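# Trandov Planner 4: a review after one semester of use

I teach a small evening course in robot programming, and in December I changed our simulation exercises to Trandov, which is a motion planner and a scene editor in one package. Before it we used Lalik for 14 months. I paid for the license myself, and I wrote this review mostly for people who teach, or who test pick-and-place code before they touch a real arm.

My standard test is a tabletop with kitchen things and one seven-joint arm.

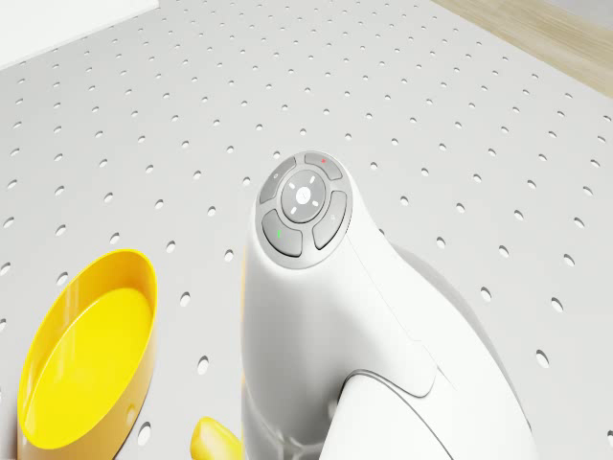
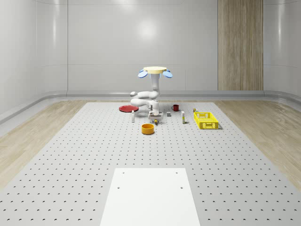
*Two views from the tabletop test: the arm's control pad from close, and the wider room with the bowl, plate, mug and crate.*

**Installation.** It took me one evening. The installer asks for a graphics driver that my older laptop did not have, and the message about this is hard to understand ("backend 2 refused"). On the classroom computers there was no problem.

**Scene editor.** This is the part I like the most. You place an object, you press G, and it falls to the table and stays there. In Lalik my students always had a mug which was floating a little over the surface, and then the grasp failed and they searched for the mistake in their code. The table with holes is a good default too, because the rows help you to judge distance when you turn the camera. Collision shapes are made automatically. For the bowl and the plate they were fine. For the crate the program closed all the slots in the sides, and it also closed the top, so the planner believed it was a solid block! You must open the shape settings and choose "hollow". I lost two hours with this before I found it in the manual.

**Planning.** I ran the same job 304 times with small changes in the start position: take the small yellow object, carry it over the rim of the bowl, let it go. The planner found a path in all runs except 14. Most of the failures were with the elbow folded far back, where the wrist joint comes near its limit. A typical plan needs about 655 milliseconds on my desktop, and this is slower than Huerta, which I tried for comparison, but the paths are smoother and I do less cleaning after.

One thing I did not like: if the planner fails, it tells you only "no solution". It does not say which joint or which object was the problem. There is a debug view that paints the contacts in red, but it must be switched on before you start the plan.

**Perception.** The package has a simulated depth camera and a simple object detector. The depth camera is good, with noise that you can adjust. The detector is weak. It confuses yellow things with each other very often, so in my class we skip it and give the positions from the scene file directly. If perception is your main subject, I would wait for the next version.

**Scripting.** Python only. The function names are clear and the examples run without changes. I also used the Nonville plugin for recording trajectories, and it worked well except that it writes the angles in degrees when the rest of the software wants radians. Please check this before you replay anything on a real robot.

**Support.** I wrote two times. The first answer came the next morning and it was useful. The second question, about the elbow failures, is still open.

My rating is 4 out of 5. I will keep it for the spring course, and I have already moved all the exercises. For the crate I prepared a scene file with the correct shape, so the students can begin from there.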